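18 December 2019

Semifinal night, and I am still wide awake with a cup of tea going cold next to me, so I may as well write it all down while I remember the order of things.

I got to the Lokell at five, a good hour before anybody needed me, and sat in row three with my coat on watching the juniors mark their steps. I love that part of the evening more than the show itself, I think. They go through everything at half size with their hands instead of their feet, mumbling the counts, and then one of them forgets and does the whole thing full out and gets told off for wasting her legs! Naveed Khattak was on the floor with them in his socks, fixing the turn in the big group number, the one they have been fighting with since the fall. He moved two of the little ones to the front and it looked better right away.

The running order was changed again at six. We had been told 25 acts and the new sheet had the tap duo moved from after the break to second from the top, which meant a mad dash for shoes (the left ones were in the car, of course). Edgars Vītola came by with his clipboard and his lovely calm voice and said the band could vamp as long as we liked. They vamped for a long time, bless them.

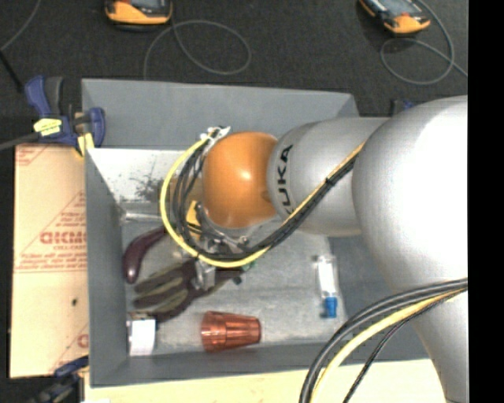 What the judges said

The tap duo got 49 out of 60, which I thought was stingy. The lady from Van Damme liked their arms and said the ending came too soon, and I wanted to stand up and tell her it was supposed to surprise people. The group number did much better. All three judges talked about the turn, and Naveed looked at his knees the whole time they were talking, the way he does when he is pleased.

Then the contemporary solo, to that slow piano piece from Rornavau. I had seen it in rehearsal so many times that I thought I was safe, and I cried anyway, right through the last minute and into the applause. The woman beside me passed me a napkin from her sandwich and we ended up chatting all through the next act, which was rude of us, but she had driven a long way to see her niece and wanted to tell somebody.

Who goes through

Four acts to the final in January, and two of them are ours, the group and the solo! The duo missed it by a hair. I hugged them both in the hallway and said all the wrong things, and then bought them fries, which went over better.

I must call about the costumes tomorrow, and find that other glove.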